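Keeping Clothes Longer: Laundry and Storage Habits in Student Rooms

Project report by Lâm Quan and Vicente Echeverría
Textiles and Consumer Studies, Castville
Aug 11, 2025

1. Background

Our project looked at how students who live in shared housing wash, dry and store their clothes, and whether those habits shorten the time a garment stays in use. The subject came out of a module on household textiles, where most of the reading dealt with families in their own homes. Students in rented rooms have less space, share their machines with other people and often have nowhere to hang washing outside. We wanted to know how much of the advice on care labels is followed under those conditions.

The work was done in two housing blocks, Alvarado and Hirkden. Alvarado has a laundry room on the ground floor. Hirkden has one machine in each shared kitchen and no dryer. Both blocks have rooms of the same basic type, with a single bed, a desk, a narrow wardrobe and a radiator under the window.

2. Method

We asked 40 students to keep a laundry diary for 5 weeks. Each entry recorded the type of garment, the main fibre on the label, the wash temperature, the drying method and where the garment was put afterwards. Diaries were kept on paper because our first try with an online form, made in Closus, lost entries when the phone screen locked. At the end we had 2465 entries. We left out bedding and towels, which are washed differently and would have made the tables hard to compare. The remaining 925 entries with a complete label reading were used for the fibre comparison in section 4.

We also visited rooms to talk through the diaries with the people who had filled them in. The bed is the main work surface for laundry in nearly every room. Clothes are sorted there, folded there and very often left there until the evening. The desk is usually taken up with a laptop and books, and the floor is avoided for clean washing. Several students said they would fold more carefully if they had a table of normal height, as bending over a low bed is tiring and they stop halfway through. 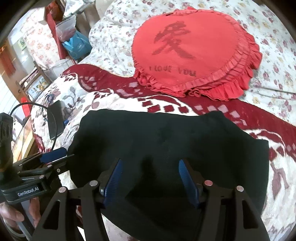

Figure 1. Black fabric spread flat on a bed.

3. Washing

The most common wash was a mixed load at whatever temperature the machine was already set to. Sorting by colour was done by fewer students than we expected, and those who did it mostly kept a dark load apart and put everything else together. The usual reason given for not sorting was cost. In Alvarado the machines are paid for by the cycle, so people wait until they have a full drum. In Hirkden the machine is free but there is a queue for it, and the effect is much the same.

Dark cotton was the group with the most complaints. Students described black T-shirts and trousers going grey at the seams and picking up lint from towels. Turning garments inside out was known by almost everyone as a way to slow this down, but few diaries showed it being done regularly. The diaries also showed a lot of detergent being used. One student filled the cap to the top every time and had not noticed the lines inside it. Too much detergent leaves a film on dark cloth that can be mistaken for fading, and we suspect that some garments described as worn out only needed a second rinse.

4. Drying and fibre type

In Alvarado the tumble dryer was used for most loads, including items with a label advising against it. Knitted cotton lost length and elastic waistbands went slack. Polyester came through with little visible change but was more often reported as holding a smell. Wool was rare in our diaries, which ran outside the cold months. A second round in December would give a better picture of jumpers and coats.

In Hirkden clothes were dried on racks, doors and radiators. Racks gave the best results where the window could be opened. Radiator drying left stiff patches and sometimes a line across the garment where it had rested on the metal. 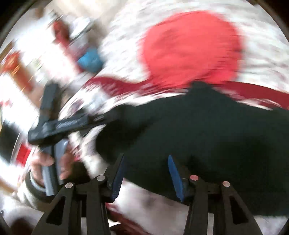
Storage came up more often in the talks than we had planned for. The wardrobes in both blocks have a short rail and two shelves, so trousers and tops end up in one pile. The bottom of the pile is worn less, and some students admitted to washing clean clothes again simply because they had become creased or they could not remember whether they had been worn. This extra washing does not show up in label advice at all, but in some diaries it was a regular part of the week.

5. Limits of the work

The diaries depend on people writing things down on the day, and we know that some were filled in afterwards. Both blocks belong to the same college, so the students are close in age and income. We did not measure shrinkage or colour loss ourselves and have relied on what the owners told us.

6. Suggestions

A fold-down table in each laundry room or kitchen would give people somewhere to sort and fold. A printed card by the machine with the detergent amount for a full load would cost very little. We would also like Hirkden to try a shared drying room on one floor before any money is spent on dryers. The diary sheets and the blank interview form are kept with the module papers and can be used by next year's group.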